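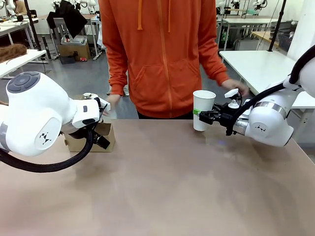
Motion Planning Engineer, Bimanual Manipulation
Dekedbridge (on site, starting June)

We write the software that tells two arms what to do at the same table without introducing them to each other at speed. Our planner, Liletti, handles this well most days. We would like to hire someone for the other days.

You would own the two-arm side of Liletti: collision checking, grasp transfer, time scaling, and a retry module with 17 config flags, two of which we understand. It's C++ at the bottom and Python at the top, with a layer in between that Si-woo Byun will walk you through and then apologize for.

Paper cups are a regular part of the work. A cup will tell you what it thinks of your force controller faster than any unit test, and we go through plenty. Expect to spend half your week at a keyboard and half at the arms, hands in the workspace, moving something over a little and running it again.

What we need:
Solid C++ and enough kinematics to argue about it
Experience getting a planner to run on real hardware, including the part where it didn't
Comfort reading logs — our nightly regression is 4000 plans and the failures are rarely the interesting ones you hoped for

Nice to have: contact-rich control, trajectory optimization, opinions about quaternion ordering that you can keep to yourself until lunch.

No cover letter. Send a resume and a few paragraphs on a bug that took you far too long to Si-woo Byun, Planning Group, Mernier. Code samples are welcome, up to 2000 lines. We do read them.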